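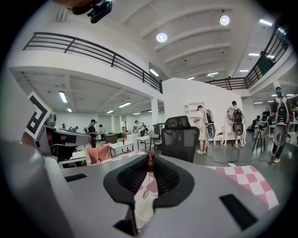
手持夹爪与粉白格子桌布

Wutdale固定无线接入网

Wutdale固定无线接入网(当地通常简称“Wutdale网”)是覆盖Wutdale谷地及其东侧Irura台地的一套地面宽带接入系统。该网以点对点微波链路作回传,以点对多点扇区覆盖用户,向居民、农场和小型商户提供互联网接入,不经营语音与电视业务。网络管理系统和大部分用户端设备由设备商Prundex供应。主中继站设在Kazemi山脊,全网流量均经该站汇聚后送往谷口的光纤交接点。

在接入网分类中,该网属于固定无线接入(FWA)。用户端天线装定后不移动,链路预算按固定路径逐户计算,与移动蜂窝网按小区统计覆盖的做法有别。

目录
1 地理条件
2 网络结构
 2.1 回传
 2.2 接入扇区
 2.3 用户端
3 频率使用
4 调度与服务质量
5 传播损伤
 5.1 降雨
 5.2 植被
 5.3 多径与折射
6 供电
7 安装与开通
8 运行与维护
9 编址与路由
10 与其他接入方式的比较
11 参见

地理条件

Wutdale谷地大致呈南北走向,谷底平坦,两侧坡地散布农舍。谷口有一条沿公路敷设的干线光缆,光缆在谷口转向西行,不进入谷内。谷内原有电话铜缆线路过长,末端用户的数字用户线同步速率很低,部分支线根本无法同步。

Irura台地高出谷底较多,与谷口之间隔着Kazemi山脊,两地没有直视路径。台地北缘有一片针叶林,林木高度超过多数房屋屋脊,对用户端选址的限制比地形更大。

Kazemi山脊是唯一能够同时直视谷口、谷底南段和Irura台地的位置,网络的拓扑由此决定。谷底北段被一处支脉遮挡,需经谷内的次级站转接。

网络结构

全网由主中继站、3座次级站和谷口交接点构成。主中继站与各次级站之间为星形连接,其中2座次级站之间另设一条备用链路,在主路径中断时绕行。没有备用链路的一座位于Irura台地东端,与其余各站均无直视条件,只能经主中继站单路接入。

回传

谷口交接点至Kazemi主中继站的链路是全网唯一的出口,采用双极化同频配置,收发设备为主备热备份。天线为带罩抛物面天线,射频单元直接固定在天线背面,以缩短波导长度。室内单元与射频单元之间走中频电缆,后期更换的机型改为全室外结构,只以光纤和直流电缆引下。

次级站回传使用单极化设备,不作热备份,备件存放于谷口机房。链路均启用自适应编码调制(ACM)。信号条件下降时,设备逐级退到较低阶调制,容量随之减少而链路保持连通;条件恢复后逐级升回。为避免在门限附近反复切换,升阶与降阶之间设有迟滞区间。

接入扇区

主中继站设4个扇区,方位角按用户分布确定,没有平均划分。面向谷底南段的两个扇区波束较窄,面向台地的扇区较宽。次级站的扇区数目视地形而定,最少的一座仅有单扇区。

扇区设备采用时分双工。由于同站各扇区共用频段,相邻扇区的收发时隙必须对齐,否则一扇区发射时会阻塞另一扇区的接收机。同步信号取自卫星导航授时接收机,各站独立授时。授时丢失后由本地振荡器保持;保持时间超过设定值时,该站扇区自动降低发射功率并告警。

背靠背的扇区复用同一信道,依靠天线前后比隔离。相邻扇区使用不同信道。这种ABAB复用方式只需两个信道即可覆盖全向,对天线后瓣指标的要求则较高。

用户端

用户端由室外单元、供电器和室内路由器三部分组成。室外单元为一体化平板天线,通过以太网电缆供电。供电器须安装在室内干燥处,并与建筑物接地排连接。室内路由器可由用户自备,运营方的维护范围到供电器的数据口为止。

距离较远或路径部分受遮挡的用户使用外置抛物面反射器的机型。该机型增益较高而波束较窄,对支架刚度敏感,不允许装在排水管、木栅栏等易变形的构件上。

频率使用

回传链路使用须逐条申领执照的微波频段。执照以链路为单位,载明两端站址、极化、等效全向辐射功率和占用带宽,变更其中任何一项均须重新协调。

接入侧使用轻执照频段,运营方须登记基站位置和参数,与邻近登记者自行协调干扰。早期一度在免执照频段上开通部分用户,后因谷内家用无线设备增多、底噪抬升而逐步迁出。免执照频段现仅用于站内短距离连接和临时链路。

频率规划文件由网络规划工程师Anayeli Galindo编制,其中对台地扇区采取了与常规不同的处理:将该扇区的下倾角设为略高于几何计算值,使主波束避开林冠,以少量近端覆盖换取远端电平的稳定。近端用户改由台地次级站承载。
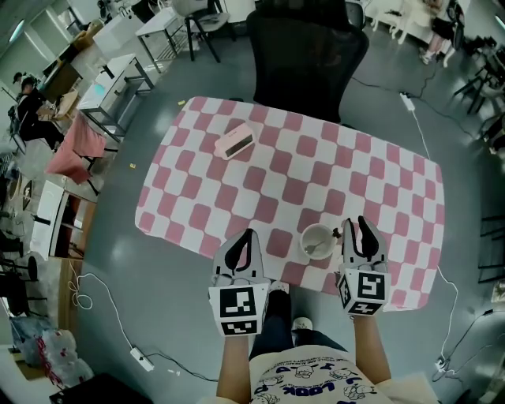
格子桌布上的白色小容器与金属勺

调度与服务质量

扇区空口由基站集中调度。每一帧的下行和上行时隙比例固定,全网一致,以满足同步要求,因此不能随单个扇区的流量变化调整。现行比例偏向下行。

基站按用户申请分配上行时隙。空闲用户端只占用竞争时隙,有数据待发时先提出带宽请求,获准后在指定时隙发送。这一机制消除了隐藏节点造成的碰撞,代价是上行首包时延增加一个请求周期。

用户业务分为两类队列。交互类队列容纳域名解析、语音及小包控制流量,享有严格优先级,但受速率上限约束;其余流量进入普通队列,采用公平排队与主动队列管理结合的算法,使单一大流量连接不致长时间占满缓冲区。队列设在带宽受限点之前,即扇区下行由主中继站的整形设备控制,不依赖基站自身的缓冲。

空口资源以时间计,不以字节计。调制阶数低的用户传送同样数据量需占用更多时隙。若按字节公平分配,少数信号差的用户会拖低整个扇区的总吞吐量;若完全按时间公平分配,这些用户的速率又会明显低于签约值。Wutdale网采用折中算法,对每户的时间份额设上限,并把长期处于低阶调制的用户列入整改清单,优先更换天线或改接其他站点。

传播损伤

降雨

雨滴对微波的吸收与散射随频率升高而加剧。谷口至Kazemi的链路工作频率较高,降雨是其可用性的主要限制因素。设计时依据当地降雨强度统计计算衰减余量,并使垂直极化承担优先级较高的流量。雨滴下落时呈扁形,水平极化的衰减略大于垂直极化,双极化链路在强降雨中通常先损失水平极化一路的容量。

接入频段较低,降雨造成的直接衰减有限。用户报告的雨天降速多与植被含水量增加、接头进水或回传降阶有关。

天线罩表面的湿雪影响大于降雨。雪层附着在罩面时会引入附加损耗,并改变驻波。主中继站的天线罩采用疏水涂层,涂层需定期更新。干雪的影响通常可以忽略。

植被

树叶对信号的衰减与叶片含水量、枝叶密度和风况有关。阔叶树在落叶期与生长期的差异较大,12月开通的用户到次年展叶后可能出现电平下降。为此,勘测规程要求在落叶期对路径上的树木作目视记录,并在链路预算中预留余量。针叶林季节差异较小,但衰减总量较高,一般不以穿林方式开通。

风吹枝叶会使信号快速起伏。这种起伏的平均电平可能仍在正常范围,误码却成簇出现,在管理系统中表现为重传率上升而接收电平正常,容易误判为干扰。

多径与折射

谷底清晨易形成逆温层,低层大气折射率梯度异常,信号可能沿弯曲路径传播,造成接收电平缓慢漂移或深衰落。受影响的主要是贴近谷底的长路径。提高一端天线高度使路径倾斜穿过逆温层,可减轻此类衰落。

Irura台地中部有一处水塘,水面反射曾使经过其上方的一条链路出现周期性衰落。后将该链路一端天线降低,使反射点移到有植被的岸坡上,反射分量得到抑制。

供电

谷口机房和两座次级站接入市电,配有蓄电池。Kazemi主中继站接入市电,但供电线路为架空长支线,雷雨季节停电较多,故另配发电机组。Irura台地东端次级站无市电,由光伏组件和蓄电池供电。

光伏站按冬季最不利月份的日照条件设计。组件安装倾角大于当地纬度对应的年均最优值,以提高冬季发电量并利于积雪滑落。蓄电池电压下降到第一门限时,站点关闭非必要设备;到第二门限时,接入扇区降低功率;到第三门限时切断全部负载,以防电池过放。恢复门限高于切断门限,避免负载反复通断。

各站设备统一采用负四十八伏直流母线。仅有交流输入的设备须经逆变器供电,新购设备原则上不再选用此类型号。

安装与开通

用户开通分为桌面评估、现场勘测和安装三个步骤。桌面评估利用数字高程模型绘制路径剖面,检查直视条件和第一菲涅耳区余隙。高程模型不含树木和近年新建房屋,评估结果只用于排除明显不可行的地址。

现场勘测使用伸缩杆架设测试单元,在拟装位置记录接收电平、信噪比和上下行调制阶数,并在水平和垂直方向小幅转动,确认所测为主瓣。误将天线对准旁瓣是安装中的常见差错,其表现为电平偏低但转动时仍有峰值。识别方法是扩大转动范围,寻找更高的峰。

安装时电缆入户处须留滴水弯。室外接头朝下,并以自融胶带缠绕。屏蔽电缆的屏蔽层在供电器一端接地,防雷器设在电缆入户点。完工后由安装人员提交电平读数,读数与预算值偏差超过容限的,不予验收。

申请数量超过扇区可用容量时,申请按受理顺序列入候装名单。扩容的判据为忙时空口占用率,占用率连续超过门限的扇区停止受理新装,已签约用户不受影响。候装期间不收取费用。

运行与维护

Prundex管理系统定时轮询各站与用户端设备,采集电平、信噪比、误码、温度和端口状态。告警分为紧急、重要和提示三级。单个用户端离线只作提示级处理,同一扇区多个用户端同时离线则升为重要级。

全网登记的现役无线设备中,回传射频单元共34台,包括主备双方。射频单元的故障多与电源浪涌和密封老化有关。备件按型号和频段子带储备,同一型号的高站与低站单元收发频率相反,不能互换,标签上须注明。

固件升级先在一座次级站的单个扇区试行,观察期满后逐站推广。基站与用户端固件须保持兼容,升级次序为先用户端后基站。升级在夜间维护窗口进行,回传设备的主备单元不得在同一窗口内升级。

爬塔作业前须将受影响天线的发射功率降至安全水平,或确认作业人员处于规定距离之外。风速超过规定值或有雷电预警时停止登塔。

编址与路由

用户默认获得一个动态分配的IPv6前缀,以及经运营商级地址转换的IPv4连接。需要固定公网IPv4地址的用户可单独申请。地址转换设备设在谷口交接点,采用按用户预分配端口段的方式,以减少日志量。

网内路由采用链路状态协议。回传链路的开销值与自适应调制状态联动:当链路降至低阶调制并持续一定时间后,开销值上调,流量转向备用路径。联动设有延时,短时衰落不触发切换。主中继站与谷口交接点之间没有替代路径,该段不参与联动,容量不足时仅由整形设备按队列优先级丢弃。

用户之间的二层通信在基站侧隔离,用户间流量须经主中继站路由。这一设置抑制了广播流量,也使用户室内网络的误接不致影响其他用户。

与其他接入方式的比较

与光纤到户相比,固定无线接入的土建量小,开通周期短,但扇区容量由用户共享,且受直视条件限制。用户密度较高时,单位容量成本随扇区分裂而上升,光纤则相对平稳。

与近地轨道卫星接入相比,Wutdale网的时延较低,路径衰减的来源也不同:卫星链路仰角较高,受地形和树木遮挡的方位有限但需要较开阔的天空视野;地面链路只需一个方向无遮挡。卫星接入不依赖本地回传,在Kazemi主中继站中断时仍可工作,谷内部分商户将其用作备份。

与移动蜂窝网的固定用途相比,Wutdale网使用室外定向天线,链路余量较大,调制阶数较稳定;蜂窝网终端可置于室内,无须上门安装,但谷内蜂窝信号覆盖不连续。

参见

固定无线接入
自适应编码调制
菲涅耳区
时分双工
运营商级网络地址转换
微波中继

本条目最后修订于2026年10月9日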